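Simulated Trials Need Rules of Their Own

Household robots are now tried out in simulation long before they reach a home. The Halliday code of practice, which governs physical testing, has little to say about this stage. We believe that gap should be closed before the code is next revised in October.
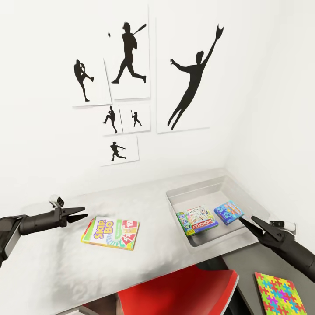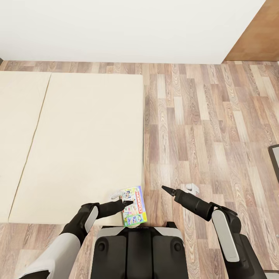 A Monopoly box appears in both renderings, with different surfaces beneath it. Under the Wesetti reporting form, a developer may combine results from any number of simulated rooms into a single success rate. One such filing covered 1697 trials in 56 room layouts. A reader could not learn from it which layouts produced the failures, or whether any had been left out.

Idcombe wrote in response to our draft that a layout-by-layout report would place a heavy burden on small developers, and that a test body should ask for such detail only when a result is disputed.

We take the point about cost. A dispute, however, can be raised only by someone who has seen the detail. Feltum already keeps separate records for each layout, and its last report, covering nearly 900 trials, was not noticeably longer than others of its kind.

We therefore recommend that the code require three things: a list of every layout used, the number of attempts in each, and a plain statement of any trial that was stopped or discarded. Records should be kept for as long as the product remains on sale.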